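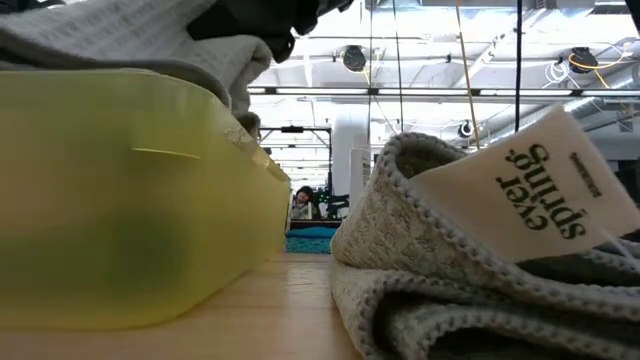

How long does a first session at the table take?
Plan on 70 minutes for a new pair of students, and please don't feel bad if most of that goes into setting up, because that is where the learning is.

Section 4. Getting a table ready for the tidy-up task

Welcome to your first real turn with the arm! By now you have read the safety pages and signed the Ukomano club sheet, so this section takes you from an idle table to your first saved run. Read it through once with your partner before you touch anything, and then go back to step 1 and take it slowly.

1. Agree on who drives and who watches. The watcher keeps one hand near the stop button the whole time and does nothing else – no phone, no snack, no notes.

2. Choose your things from the supply shelf. A bin, a few sponges, a cloth or two and some bottles make a good first set, and you can get fancier in December when we start the Letatside rounds.

3. Put the bin down first and arrange everything else near it, leaving enough room for the fingers to come down on either side of whatever you mean to pick up.

4. Switch on the arm and let it find its home position. Keep your sleeves and hair well back while it moves.

Caution: Never reach across the table while the arm is live, even if a sponge has rolled somewhere silly. Stop the arm, fix the problem, and start again.

5. Open the Bustano program, pick your table from the list, and set the speed to 14. It will feel terribly slow, and you will be glad of it.

6. Bring the open fingers down toward the bin and pause before you touch anything. Check the wrist view on your screen and talk over the next move together.
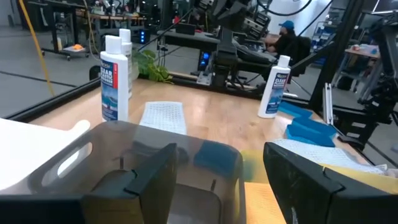 Estrella Hinojosa wants it added that soft things should be pinched near the middle, as a cloth taken by its corner tends to swing and drag its neighbors along with it.

7. Close the fingers a little at a time, lift, and carry the object over the bin. Lower it before you let go.

8. Save the run under both your names. If it went badly, save it anyway and write a line on what went wrong.

Note: Error 19 means the program has lost touch with the gripper. Close Bustano, wait for the arm to settle, and open it again. If the message comes back, leave the arm off and put a note in the table log.

9. When you are finished, send the arm home, switch it off, and return your things to the shelf for the next pair.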